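Visit notes, Dromley, afternoon session

Got in late, missed the coffee. Hajar Amrani met us downstairs and went straight to the planning group, which suited me. I came for the software, the hardware talk was in the morning.

Their stack in short: one planner for both arms, a perception node that finds the foam blocks and plates by color and shape, and a thing called Negussie that sits between the two and decides which arm gets which block. Negussie is the new bit. Before that each arm had its own queue and they'd both stop and wait for each other, forever sometimes.

Replans every 300 ms. Olumide Okeke wants it faster but says the bottleneck is collision checking, not the planner. Grasp poses come from a short list of 10 candidates per block, scored, top one wins.
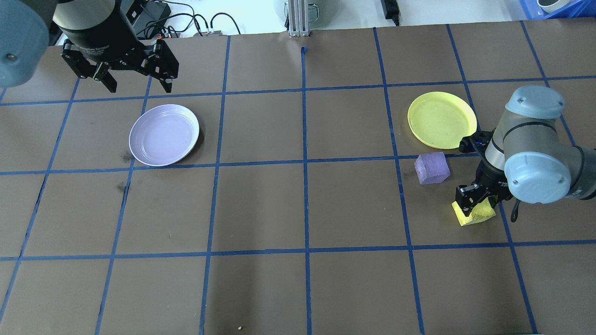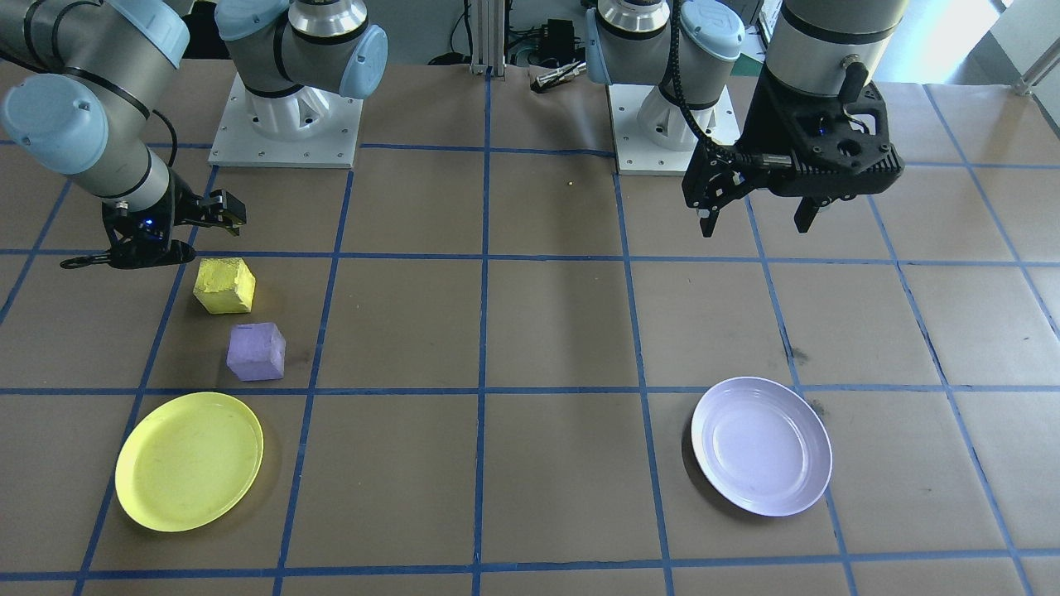

Asked what happens when both arms want the same bit of table. Answer: a reservation. One arm locks the volume, the other plans around it or holds. Locks expire after 30 seconds so a crashed process can't sit on one. Simple, I liked that. We should steal it for Grurnenen.

Logging is good too. Every decison gets written out with the scores, and you can replay a run in the viewer and step thru it. Ashraf scrubbed back through a bad grasp for us, found the pose error in a minute or so.

Less sure about calibration. Still by hand, every morning, and the script is a mess (Okeke's words).

To ask Hajar by email: is the replay viewer open, and does Negussie cope with three arms?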